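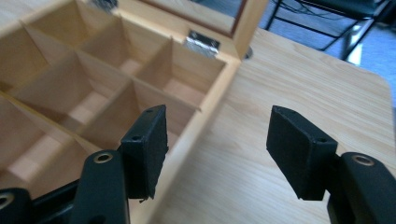

Questions I Keep Getting About This Blog

How often do you post?
Twice a week in theory. In August I managed six posts, which I mention at every opportunity. In the months since, we have been working with a looser definition of "week."

Are you still writing the novel?
Limetti is at 69 pages. It was at 100 pages before I reread it.

Where did the old posts go?
I moved hosts and 16 of them didn't make the trip. Mostly recipes and one long complaint about parking in Husport. If you saved a copy of the parking one, I'd like it back.

Who is Mao?
The cat. He's in the archive under his own tag, and yes, that tag gets more visits than anything I've written about books.

Can I write a guest post?
Sure, once you've read a few of mine. Keep it under a thousand words and don't send me anything on how to monetize my passion. Jirayu Chareonsuk wrote the one on keeping a bad diary, and people still ask me when he's coming back. I try not to take it personally.

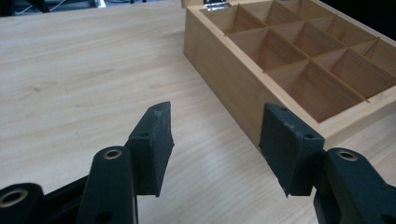
Do you answer comments?
All of them, slowly. First comments wait for my approval, so if yours hasn't shown up, either I'm asleep or you linked to a casino.

How do I unsubscribe?
There's a link at the bottom of every email. It works right away and I do get a notice with your name on it, but I've stopped reading those after lunch.

Why is it called Nonness?
I typed the name wrong when I signed up and changing it cost money. Please stop sending me theories, although the one about monks was very good.

Last updated February 9, 2024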